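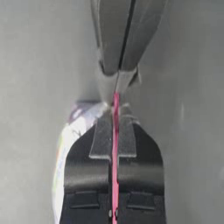 Codard Finger Set, club edition

Hi, I'm Chin-lung Lai, and I run the student robotics club in Grustalville. We make these fingers ourselves, and we sell the spare sets to other clubs to pay for our trip to the Riihimäki meet in December (it's a long way to go with a suitcase full of grippers!).

You get two black fingers, left and right, each with a textured pad near the tip. The pads are the part we fussed over most. Our first ones were smooth, and snack bags slid right out of them in the packing round, which cost us a place in the Sikerside league. My students went through 7 pad patterns before they settled on this one, and they argued about every single one of them.

The handover task is where I like them best. One gripper passes something thin to another, tip to tip, and you find out very fast whether your fingers line up. Start slow! We still do.

What's in the bag
Left and right finger
3 spare pairs of pads
Screws, plus a few extra, as students drop them
A one-page fitting sheet written by our ninth graders

Price is $167 a set, or $9 for pads only. Clubs ordering for a whole class should write to me first and I'll see what we have on the shelf.

Will they fit your arm? If it takes the Codard mount, yes. If you're on something older, send me a photo of the wrist plate and I'll ask the kids, who know more than I do about adapters.

Next batch ships 6th August. We only make more than 9 sets at a time if someone's parent lends us a second printer, so get your name in early.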